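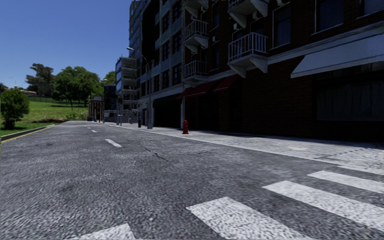
Drellano 2 is out, and the installer is finally a real installer

I've been running the beta of Drellano since November, mostly on an old desktop under my desk and a laptop that should have been retired by now, and this morning the final version 2 went up on the downloads page. If you've never used it, Drellano is the little tool that spins up throwaway Linux environments on your own machine so you can break things in them. I break a lot of things in them, so I'm pretty happy about this one!

The big change is how you get it onto your computer. The old way was a shell script you piped into a terminal while hoping for the best (I did it plenty of times and felt a bit guilty every time). Now there are proper packages for Mac, Windows and Linux. You download one, double-click, say yes to a couple of questions and you're done. On my laptop the download was 80 MB, and I was typing commands in a fresh environment before my coffee was ready.

You still need an admin account to install it. If your work machine is locked down, you'll have to go bother your IT people, same as before. Once it's on there, though, everyday use runs fine from a regular account, and that wasn't true in version 1.

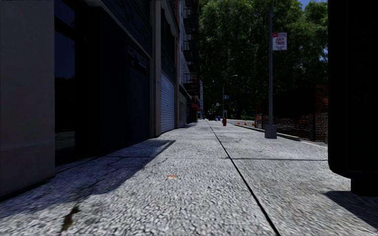 The sidewalk, part in sun and part in shadow, with trees off to the right.

The other thing I've been waiting for is the link with Flokitz, the package mirror a lot of us already use. You used to have to set that up by hand inside every single environment, and if you forgot, you'd sit there watching the same files come down all over again. Version 2 asks you for your mirror address once and passes it along to everything you create after that. Environments you made earlier don't pick it up, by the way. I had to throw out my old ones and rebuild, and I'd say just do the same and save yourself an afternoon of poking at config files.

Tab completion comes in the box now too, for bash and zsh. Fish people, the release notes say yours is coming in a point release, so hang in there.

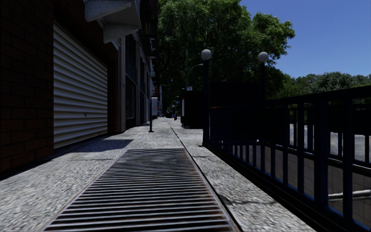 Upgrading from version 1 is where I'd slow down a little. The new version keeps its disk files in a different folder, and it doesn't move the old ones for you — it just leaves them sitting there taking up space. The team at Nornura, who make Drellano, put a cleanup command in the package, and you should run it with the preview option first. Its output is one long column of near-identical lines that get packed tighter and tighter in a small window, a lot like the slats on that sidewalk grate as they run off into the distance, so make the window bigger or send it to a text file. I found folders in mine that I'd forgotten all about. Then run it for real and get your disk back.

The changelog lists 547 fixes, and no, I haven't read them all. The two I noticed right away are that shared folders no longer vanish after the laptop goes to sleep, and that stopping an environment doesn't hang if you've got a file open in it. That second one used to drive me up the wall.
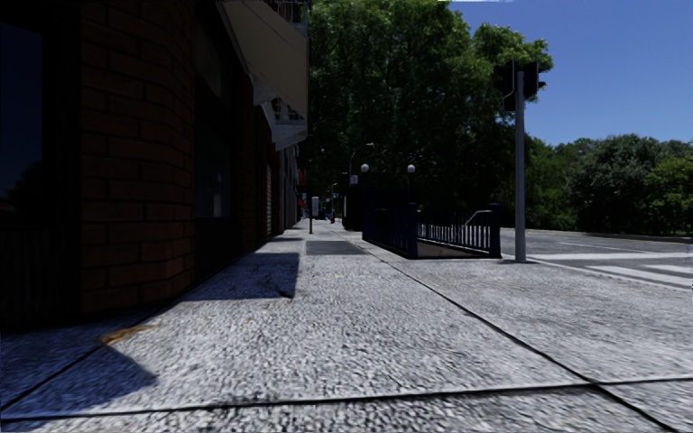
There are still some rough spots. The Windows package wants a restart at the end and doesn't mention it until you've clicked through everything, so save your work before you start. The graphical window is pretty bare as well: you can start and stop things from it, but for anything else you're back in the terminal.

It's free for personal use, same as always. Companies need a license once they go past 1000 environments a month, and the pricing page has the details on that. If you use the Dwivedi plugin for backups, hold off for now — it refuses to load on version 2, and its project page says an update is being tested. I've kept version 1 on the desktop just for that, and I'll post again when the new plugin shows up.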